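Work Systems and Automation
Unit 5: Automation at the packing bench and what it changes for staff
Handout prepared by Amado Pascual

Read before the seminar. The Cunlow case is used again in Unit 7, so keep your notes.

5.1 Tasks, not jobs

A job title such as "packer" covers a set of tasks with very different demands. Automation is applied to tasks. When a site reports that packing has been automated, the first question is which tasks have moved to the machine, which have stayed with staff, and which are new.

For a returns and repacking bench, the usual task list is:

Opening the incoming box
Removing filler and wrapping
Identifying and checking the item
Choosing the outgoing box
Placing, filling and taping
Clearing the bench and floor

Placing is the task most often automated first. Clearing is often left out of the task list altogether, although it takes up staff time on every shift. In this unit it is treated as a task with its own owner and its own time allowance.

5.2 Soft and irregular material

Rigid items of known size are simple to plan for. Film, paper filler and open box flaps are harder. They change shape when touched, and thin clear plastic gives a camera little to work with. A gripper chosen for boxes may close on film without holding it.

The same applies to the area round the bench. A person steps over a loose flap or a sheet of paper with little thought. For a wheeled machine it may be an obstacle, and the route has to be kept clear by someone. Wrist cameras do not solve this, as they show the work surface well and the floor only in passing.

Compare the bench top with the floor behind it. Plastic scraps and an opened box are on the green cloth; past the far edge there are loose papers, and another opened box with white paper packing coming out of the top. Mark which of these items would fall under "clearing" in the list in 5.1.

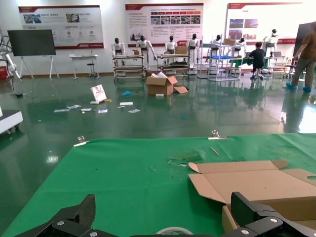

5.3 The Cunlow case

Cunlow is a repacking site with 494 staff. It introduced Vovotier, a bench handling system, on 7 benches in March. Before the change, each bench had 2 packers who shared all six tasks and swapped between them as they liked. Afterwards one packer stayed at the bench and the other was moved to a new post, line attendant, covering several benches.

Changes recorded in the site review:

Lifting at the bench fell.
Walking rose for attendants.
Stoppages were short but frequent, and most were caused by filler or film.
Packers lost the choice of when to change task – this was the most common complaint.
Attendants had no agreed grade for the first 5 weeks.

The last two points have little to do with the equipment. Both follow from how the remaining work was divided, and both could have been settled before installation.

5.4 Residual work

Escobar uses the term "residual work" for whatever is left once the machine's share has been taken out. It tends to be scattered in time and hard to schedule. It is also poorly covered by output measures: a bench is credited for boxes closed, and an attendant who clears film before it causes a stoppage leaves no trace in the figures.

Sturken objects that the term makes the work sound minor. On this view, recovery and clearing are skilled tasks that keep the system running, and should be described and paid as such. Pay attention to the practical side of the disagreement. It affects grading, training time and who is consulted when layouts are changed.

5.5 Preparation for the seminar

Bring a one-page task list for a workplace you know. For each task, note who does it now, what would have to be true of the material for a machine to take it over, and who would deal with a stoppage. Add any task that does not appear in the official job description.

Reading: the Cunlow site review, sections 2 and 5. The section on shift patterns may be skipped.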